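Thread on how Lerkow defended corners against Pindow, and why the late goal came from the back post. Written from the full-match recording, wide angle only. 11 Aug 2021

Lerkow defend corners zonally, with a line along the edge of the six-yard box and two blockers in front of it. The blockers do not try to win the ball. They slow the runners. The line attacks whatever comes into its own strip.

In July, in the friendly at Garg, the line started level with the near post and its last defender stood a stride inside the far post. Against Pindow the whole line had moved toward the ball. The far-post defender was closer to the middle of the goal.

The near-post side is now very well covered. Pindow's first corners were inswingers to that area and every one was headed clear by the first or second defender. On that evidence the shift worked.

The cost is on the other side. With the line moved over, the keeper has to cover the back third of the six-yard box alone, and any ball with enough height to clear the middle defender becomes the keeper's decision.

Pindow changed delivery after halftime. Same taker, same side, but outswinging and hit higher. The runs changed as well. Two players who had been going near post now stood on the blockers and stayed there.

That matters. If the blockers are pinned, nobody disturbs the runner who starts outside the box, and that runner arrives at full speed against a defender who is standing still. In a zonal setup the standing jump is the weak point.

The goal, minute 74. Short backlift, high outswinger, keeper takes one step forward and stops. The number 7 starts outside the box, curves behind the last defender and heads down from inside the far post. No contact on him at any stage.

Commentary put it on the keeper. I would put it on the starting position of the line. The step forward is correct if the far-post defender is where he was at Garg. He was not, so the ball dropped in a space assigned to no one.

Lerkow did respond. On the next corner they pulled one blocker back to the far post. Pindow then played it short and got a free cross, because the blocker who had left was also the one who closes down short corners. One fix opened another gap.

My preference would be to keep both blockers, leave one fewer player upfield, and use him at the back post. It costs some threat on the counter. With more than 3,000 away fans asking for a second goal I can see why the bench did not do it at 1-0 up.

It finished 1-1. Lornus are next and they take most of their corners as outswingers, so the same question will be asked again.

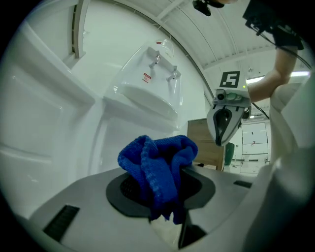 One note on tracking runners for anyone doing this from video. Shirt color decides how much you can read on a wide shot. Lerkow were in royal blue, close to the crumpled ribbed cloth in the photo, and in a crowded box the darker folds of a shirt like that merge with shadow on the grass. I lost the second blocker several times and had to follow his white shorts instead. Pindow in yellow were no trouble. If you log positions by hand, mark the shorts and ignore the shirts.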